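输入关键词 搜索产品 搜索
分类：教学设备 / 社团与竞赛 / 手持夹爪

Flakow 手持夹爪 社团版

Hirach 面向学校机器人社团、选修课和学生竞赛队供应的双指手持夹爪，可单独购买，也可按班级成套订购。

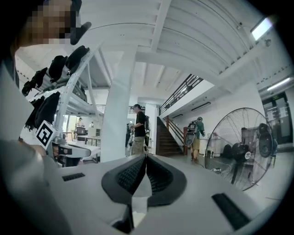 社团版与实验室版用的是同一套机械结构，区别在于配件、软件授权和维修方式。学生拿着夹爪完成一项日常操作，例如把杯子放到托盘上、把毛巾叠好、把螺丝刀插回工具架，设备同时记录画面和手指开合量。记录下来的片段导入 Ekden 软件，经过检查、裁剪和标注，可以用来训练机械臂的控制模型。学校没有机械臂也能开课，训练结果可以先在软件自带的仿真环境里运行。

适用对象

高中机器人社团、职业学校自动化专业、大学一二年级的项目课。初中社团也有使用的，需要老师在软件部分多带一些。参加 Ventura 学生操作赛的队伍可以直接使用本产品，赛事规则允许的夹爪型号里包括 Flakow 社团版和实验室版，旧款 Flakow 需要更换指垫后才能报检。

学生需要会用电脑管理文件，能看懂简单的曲线图。编程不是必需的，Ekden 的基本流程在图形界面里完成。想自己写训练脚本的小组，可以导出通用格式的数据，用 Python 读取。

夹爪本体

外壳为浅灰色塑料，上表面开有散热槽。清洁时用拧干的布擦拭，不要把清洁剂直接喷在外壳上，散热槽里不能进水。

手指为两根深灰色手指，内侧贴黑色网格纹指垫。指垫是消耗品，纹路磨平或者边角翘起时就该换。更换时先把旧垫从指尖一端揭开，用酒精擦净残胶，等手指表面干透再贴新垫，贴好后放置一夜再用。两侧要同时更换，新旧混用会让夹持点偏向一边，软件里的开合曲线也对不上。

握把内是机械式扳机，扣下时手指合拢，松开后由弹簧复位。扳机行程分轻、重两档，出厂设在轻档，用随附的内六角扳手在握把底部切换。年纪小的学生和第一次使用的学生都建议用轻档。重档适合夹较重的工具，长时间用手会累。

左手、右手都能使用。双手任务需要两只夹爪，在 Ekden 里分别登记为左和右，登记后请在握把上贴好标签。两只夹爪登记反了是最常见的返工原因，数据可以在软件里对调，但要逐段处理，很费时间。

背包式记录单元

需要走动的任务请选配背包式记录单元。主机和电池装在背包里，通过一根线接到夹爪，学生可以从一张桌子走到另一张桌子，也可以上下楼。背包肩带可调，胸前有一条扣带，跑动和弯腰时请扣上。

背包连同电池重量约 8 斤，建议同一名学生背一段时间就换人。个子较小的学生可以负责场地布置和数据检查，不必每个人都背。走线从肩带外侧的线扣穿过，不要从腋下绕，抬手时会被拉住。

桌面任务用不着背包，夹爪直接接电脑即可。

定位标记

套装内附黑白方形标记，有平板和立方体两种形式。平板标记贴在桌面或墙上，立方体标记固定在货架、柜子这类有高度的物体上。标记用来给软件提供参照位置，同一批数据采集期间不要移动。

布置时注意以下几点：

标记表面不能反光。覆膜的打印件不能用。
立方体标记要拧紧或绑牢，用手轻推不应晃动。
白色标记边框不要剪掉，边框也是图案的一部分。
标记脏了用干布擦，擦不干净就换一张，可以从下载页打印后自己裱。
大风扇、窗帘、悬挂的衣物都不要挡在标记前面，也不要让它们吹动标记。

套装内容

单人套装：夹爪本体一只，备用指垫两对，内六角扳手，连接线，平板标记一组，Ekden 学生授权一份，纸质快速指南。

小组套装：夹爪本体两只，备用指垫四对，背包式记录单元一套，平板标记和立方体标记各一组，Ekden 小组授权，教师手册。

班级套装：供 16 名学生分组使用，含四份小组套装、备件箱一只、收纳推车一台。推车带锁，钥匙随车附两把，配钥匙请提供推车铭牌上的编号。

各套装均不含电脑。背包式记录单元自带主机，但检查和标注仍需要一台普通电脑，集成显卡即可。训练模型时有独立显卡会快很多，没有的学校可以在 Ekden 里把训练任务排到夜里运行。

课程安排

教师手册按 12 次课编写，每次课为一个下午的社团活动时间。课时少的学校可以把第三、四次合并，第九次可以跳过。

第一次课认识设备，学生轮流用夹爪拿取软硬不同的物品，暂时不录数据。
第二次课安装软件、登记夹爪、做一次开合校准。
第三次课布置场地和标记，学着判断光线够不够。
第四次课录第一批桌面任务，每组自选一件物品。
第五次课检查数据，删掉不合格的片段，写出不合格的理由。
第六次课学习裁剪和标注，小组之间互相检查。
第七次课录第二批数据，改进第一批里发现的问题。
第八次课训练第一个模型，在仿真里看结果。
第九次课讨论数据量与任务难度的关系，以阅读和讨论为主。
第十次课做走动任务，使用背包。
第十一次课做双手任务。
第十二次课小组展示，交项目记录。

手册由 Heike Diekmann 编写，她在职业学校教自动化，带社团多年。第五次课的内容在新版里加长了。旧版只用了半次课讲检查，许多小组一直录到最后才发现校准没做，整批数据作废。新版要求每组在继续录制之前交一份检查表，老师签字后才能往下走。

项目记录的格式手册里有模板，包括任务说明、场地草图、录制日志、删除片段的清单和理由、训练设置、结果。老师可以按自己学校的要求增减。参赛队伍请使用赛事提供的模板，两者栏目顺序不一样。

Ventura 学生操作赛

赛事每年十一月报名，由各校以队为单位参加。任务分桌面和走动两类，现场采集数据，现场训练，最后在主办方提供的机械臂上运行。具体规则以赛事当年的文件为准，本页只说明与设备有关的部分。

检录时会查看指垫、外壳和连接线。指垫必须是原厂件，不得打磨、裁短或者另外粘贴材料。外壳可以贴队名贴纸，散热槽不得遮盖。握把上可以缠防滑带，厚度以不影响扳机回位为准。背包上挂的东西检录前都要取下，水壶也算。

每队可以带一只备用夹爪，备用夹爪要提前登记。临时借用其他队的夹爪时，需要重新做开合校准，校准时间计入比赛时间。

Reinhold Tiedemann 负责 Hirach 的赛事技术支持，比赛日在检录处旁边有维修台，可以换指垫、弹簧和连接线。外壳开裂的不在现场修，可以换借用机。

场地要求

普通教室、活动室、创客空间、图书馆的大桌都可以。桌面任务每组一张桌子，桌子之间留出一个人能侧身走过的距离。走动任务需要一条没有障碍的路线，电源线、风扇线要收到墙边或用胶带压平。

有楼梯的场地请安排一名同学在旁边看着，背背包的学生上下楼时一只手必须空出来扶扶手，夹爪放在另一只手里，不做采集。

光线以顶灯全开为准。窗边的桌子会受日照影响，上午录的和下午录的差别很大，尽量在同一时段完成一批。荧光灯闪烁明显的房间，请在软件设置里选择对应的电源频率。

录制时画面里难免有其他人。学校录制前应按本校规定取得同意，并在 Ekden 的导出选项里打开面部遮挡，学生交作业和对外展示都用遮挡后的版本。未遮挡的原始文件保存在哪台电脑、保留多久，由学校决定，教师手册附录有一份登记表可以用。

收纳和借还

夹爪横放在货架或推车的搁板上，手指朝里，扳机处于松开状态。不要抓着连接线把夹爪挂起来。背包放下层，电池取出单独充电，充满后拔掉充电器。

借还登记建议写明夹爪编号、指垫状况、借出人。手册附录的登记表是一页一周的格式，社团用起来够了。全校共用的设备可以用 Ekden 教师版里的借还功能，扫描握把底部的编号即可。

常见故障

手指合不拢：检查指垫是否翘边，再检查指间有没有碎屑。仍然合不拢，重新做开合校准。

扳机回位慢：多数是防滑带缠得太厚。拆掉后还是慢，需要更换弹簧，弹簧属于学校可以自行更换的部件，教师手册里有步骤。

软件找不到夹爪：换一个电脑接口，不要用延长线。背包单元请看主机指示灯，常亮为正常，闪烁表示电量不足。

画面有雾：用镜头纸擦镜头。冬天从室外拿进教室后先放一会儿再开机。

曲线有断点：连接线接触不良。把线扣松开重新走一遍线，断点仍然出现就换线。换下来的旧线请剪断再丢，避免又被放回箱子里。

定位漂移：看标记有没有被碰过，或者被人、衣物长时间挡住。漂移的片段可以只保留前半段，能不能用由小组自己判断并写进记录。

保修与备件

学校订购的社团版保修两年，指垫、标记和防滑带除外。因跌落造成的外壳开裂，保修期内可免费更换一次，每只夹爪限一次。寄修前请导出数据，维修时会清空背包主机的存储。

可单独订购的备件：指垫（对）、复位弹簧、连接线、背包肩带、胸扣、电池、充电器、立方体标记、平板标记组、推车脚轮。实验室版的指垫尺寸相同，可以通用。旧款 Flakow 的指垫略窄，不能用在社团版上。

备件箱里的弹簧有两种，轻档和重档共用长的那一种，短的用于扳机锁扣，装错会导致扳机扣不到底。

软件授权

Ekden 学生授权绑定到夹爪，不绑定到个人，学生毕业后下一届可以继续使用。小组授权允许同组成员同时登录。教师版可以看到所有小组的进度和检查表，可以退回不合格的提交。

软件界面有中文、德文和英文，手册目前有中文和德文，英文手册正在校对。软件更新后，旧项目可以直接打开；在新版里保存过的项目不能再用旧版打开，参赛队伍赛前一周请不要更新。

学校提问较多的几件事

没有机械臂值不值得买？课程前十一次都用不到机械臂，最后一次展示可以用仿真结果。已有机械臂的学校请先查兼容列表，不在列表里的型号可以把关节数据导出后自己对接，我们不提供这部分的技术支持。

一个社团需要几只？按两三名学生一只比较合适，一人操作，一人看画面，一人记日志。全员人手一只反而没人检查。

能不能在室外用？阴天可以，雨天不行。阳光直射时标记会过曝。

学生能不能带回家？由学校决定。带回家时请只带夹爪和连接线，背包和电池留在学校。

订购

学校订购请填写询价表，注明套装类型、数量、收货地址和开票信息。班级套装按批次发货，下一批的订单截止日为1月15日 星期一，之后的订单排入再下一批。单人套装和小组套装有现货。

寒暑假期间收货的学校，请写明值班联系人和可以收货的时间。推车整车发运，不拆装，门宽较窄的活动室请先量一下门。

试用：每所学校可以申请借用一份小组套装，试用期 11 天，从签收次日算起，往返运费由我们承担。试用机可能有使用痕迹，指垫为全新。归还时请把标记一起放回，缺少标记会按备件价格计费。

教师培训在线上进行，每月一场，购买任何套装的学校都可以派老师参加，名额不限。培训内容为教师手册前六次课，需要自备夹爪。培训录像在教师版登录后可以查看。

相关产品：Flakow 手持夹爪 实验室版、背包式记录单元、立方体标记组、收纳推车、Flakow 指垫（对）

标签：机器人社团 手持夹爪 数据采集 学生竞赛 教学套装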